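The Bisura Code is a set of good-practice rules for two-armed robots that move small containers between hands and trays. It was first issued at Turkau and is applied to simulated trials before any physical work is approved. Section 3 requires that one hand keep hold of the container whenever the other is near it.
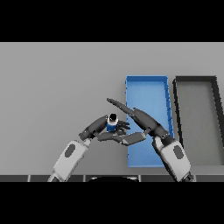 Mrema replied that the section was too strict for light objects and would slow testing without making it safer. The wording was kept.

A task must be run 600 times in simulation under the same settings, and every dropped object is recorded as a failure.

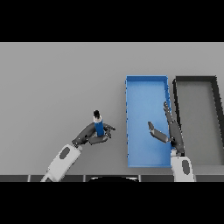 Records are kept in the format set out in Homitz 716, and operators must repeat the full series after any change to the grip settings.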